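Urszula Tokarz will talk about fitted sheets for as long as you let her, and I let her for most of an afternoon. She runs the bedding side of Trestex, a small linen business, and before that she spent years making up guest beds. The bed we talked beside was one of the awkward ones: wide, with one long side hard against the wall and a gray upholstered headboard at the end.

"I love a bed like this," she said. "Everybody else groans. You get one side to work from, and the far edge is a long reach, so you have to plan a little!"

Her plan begins at the wall. The far corner at the headboard goes on first, then the far corner at the foot, and only then does she come back to the side she can stand at.
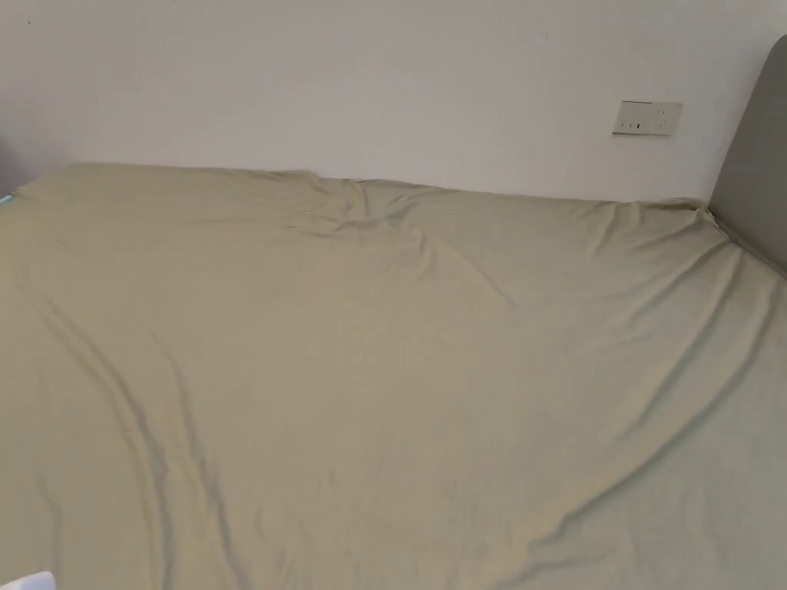

"People start with the corner that's closest," she said. "Of course they do, it's right there. Then they're lying on their stomach trying to drag the last bit of elastic down the wall side, and the near corner pops off behind them. I did it that way myself until I was thirty."

She is just as cheerful about color. The sage green she likes best came out of a long back-and-forth with Rutkowska, the mill that dyes for her, and she kept the swatches (all of them, in a shoebox). She wanted something that would sit well next to gray – the most common headboard color her customers mention – and still look like a real color in the morning.

"On some days it's green and on some days it's nearly khaki," she said. "I get emails asking which one it is. It's both! Put it by a white wall and watch it for a day." 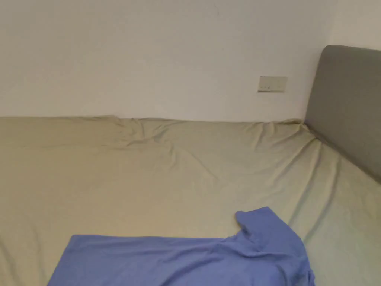 Then there's the matter of depth. Tokarz thinks most trouble with fitted sheets comes from pockets that don't suit the mattress, and she'd like every shopper to measure before buying, topper included. A pocket that's too shallow creeps up at the corners. One that's too deep leaves spare cloth, and the spare cloth has to go somewhere.

Where does it go?

"To the wall," she said, laughing. "Always the wall side, always the middle, where you can't get your hand in easily. It bunches up and then you get those little lines running out of it."

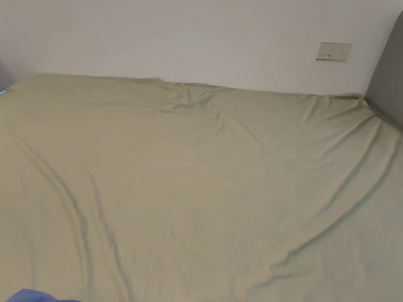
Puckers at the wall side, with long creases to the left and right.

Her fix is to slide a flat hand down between mattress and wall and ease the hem under a bit at a time, working out toward the corners. Pulling hard from the near side, she says, only makes a longer crease. She doesn't iron, either. Order 3678, she remembers, came with a note asking for ironing instructions, and she wrote back two paragraphs on why the customer should go and have breakfast instead.
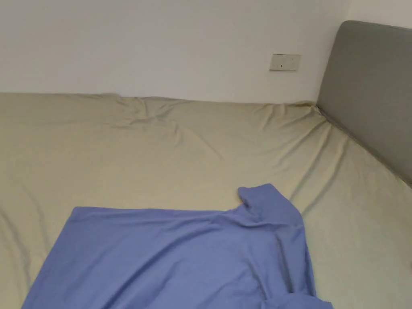 "A bed is for getting into," she said. "I like a smooth sheet, I really do, I get a kick out of it. But a few ripples are just cotton being cotton. By the second night you've made your own."

In March she hopes to add a version with a deeper pocket on the wall side only, an idea she has been sketching under the name Pollar. She drew it for me on the back of an envelope, then turned the envelope over and drew it again, bigger.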